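**Witdale, 14 April 2021** — Tridulari will buy 150 hand-held grippers over the next budget year, the company said. The order is budgeted at $815 per unit and covers marker cubes, replacement finger pads and charging cases.

The grippers are used by people to record everyday handling tasks for training robot arms. Tridulari had planned to buy four more arms first. That purchase now moves to July of next year.

"We priced both and the hand tools let us start sooner," said Bronwyn Harawira, head of purchasing. "The arms are still in the plan."

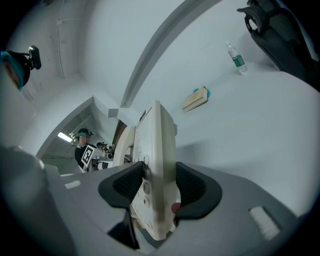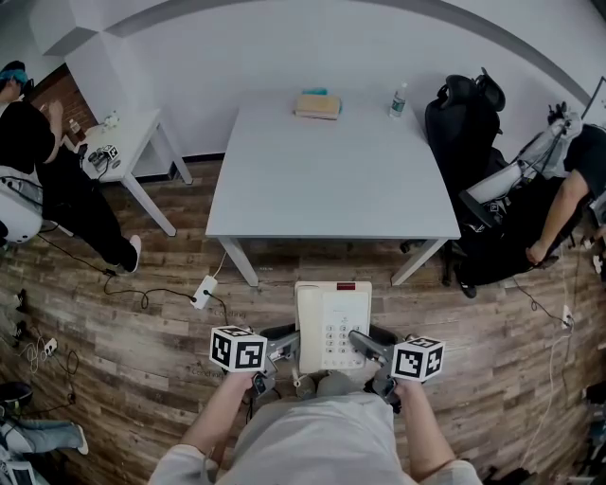
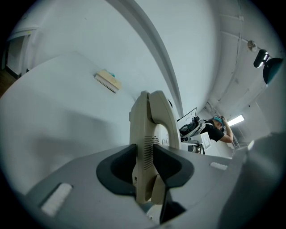 *Hand-held grippers at a recording session. Center: an operator with a gripper in each hand and a desk telephone on the floor.*

Delivery will be in three lots, with the first going to the Treloar site. Sorin Onu will manage spare parts and repairs — pads are budgeted as a separate line.

Suppliers wishing to quote for the second lot should write to Ye-seo Ahn, Equipment Planning, Tridulari.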